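The Handover Sheet

The sheet for station 4 had been written by Manju Tiwari and it ran to eleven lines. Line one gave the location of the fuse panel. Line two gave the bolt size for the table legs. The table had been leveled in September with a machinist's level and two steel shims, and the shims were not to be moved.

Devendra Pal read the sheet standing up. He had been at Branov for three days and had not been issued a chair.

Line five read: Space bar. Taped. Leave the tape.

He found Anil Annamalai in the parts cage, sorting connectors by pitch.

"Why is the space bar taped?"

"Which one?"

"Station 4."

"That was before me," Anil said. "Ask Vandana."

Vandana Bhatt kept the maintenance log. It was a bound book with numbered pages, and she did not let it leave her desk, so Devendra read it there with his coat on. The entry was on page 30. Keyboard, full size, wireless. Space bar sticking on release. Cap removed, stabilizer cleaned, cap refitted. Sticking on release. Cap removed, stabilizer bent by hand, cap refitted. Key now travels correctly but cap will not stay seated. Tape applied. Initials M.T.

Under it, in a different pen: Replacement requested. Solanki quotes 469 for a pack of ten. Will not sell one.

Under that: Request declined.

"She could have bought one herself," Devendra said.

"She did," said Vandana. "It had a different key height. The results from the first week didn't match anything we had, so she took it home and put the old one back."

"So the tape is part of the setup."

"Read line six."

Line six said that the tape was to be changed every 60 hours of use, with the same tape, in a single strip, pressed down from left to right. The roll was in the second drawer. He opened the second drawer that evening and took out the roll, and measured what was left on it by unwinding a length against the edge of the bench. He wrote the figure in his own notebook. He then calculated how long the roll would last at the present rate. The answer was longer than his contract.

He wrote to Manju at the Clallel office, where she had been transferred. He kept the message short. He asked whether the plastic stand behind the keyboard had to touch it, and whether the tape supplier was still in business.

She replied on Sunday at ten past six in the morning.

The stand touches, she wrote. It stops the keyboard from creeping back. I tried rubber feet and they left marks. The clear sheet can go anywhere on the left, I only used it to check for glare. Tape is from Medis, they changed the adhesive last year, so do not buy more until you have to.

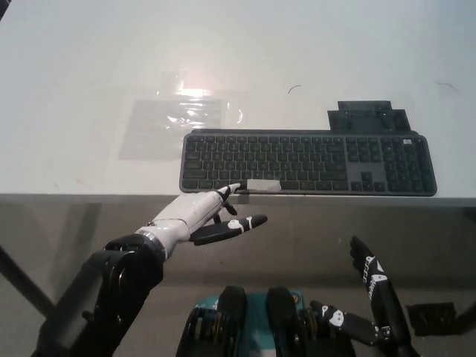

Station 4, index finger on the taped keys, stand at the rear edge of the keyboard.

Devendra printed it and put it in a sleeve behind the sheet. He moved the stand forward until it met the keyboard. He put the clear sheet on the left, then shifted it farther back, then wiped the table.

He ran the first series at nine. Vandana came by with the book under her arm, which he had not seen before.

"Any variation?"

"Within limits."

She opened the book on the corner of the bench and wrote the time, the station and the condition of the tape. She turned it around and gave him the pen.

"Initials," she said.

He signed D.P. in the column under M.T. Then he took the handover sheet out of its sleeve and added a line twelve, in block capitals, stating that the stand must touch.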